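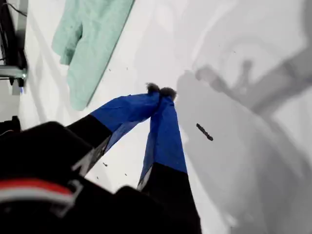 One reader from Setimia wrote to us that the morning bus to Zerkby is full before it reaches her stop, and that she has walked to the next village three times this month to get a seat. Her letter came a few days after the bus company Mwaipopo published its new timetable for line 8.

The timetable starts on Sun 18 July. The first bus will leave Drununine at the same time as before, but a second one will follow it on school days and market days. The company says that the trip to Zerkby takes 43 minutes, including the stop at the hospital.

Line 8 lost its second morning bus in February, when the bridge road was closed for repairs. The road has been open again for several weeks — the bus did not come back with it. More than 70 people signed a letter to the company, most of them from Setimia and the farms above it.

Mwaipopo answered that it had not enough drivers in spring. Two new drivers have now finished their training. The price of a single ticket stays the same, and monthly passes bought under the old timetable are still good.

Not everybody is satisfied. The last bus home from Zerkby still leaves before the evening classes end, and students must find a ride or wait for the train. The company will look at the evening hours after the summer. Printed timetables can be picked up at the post office in Drununine and from the drivers.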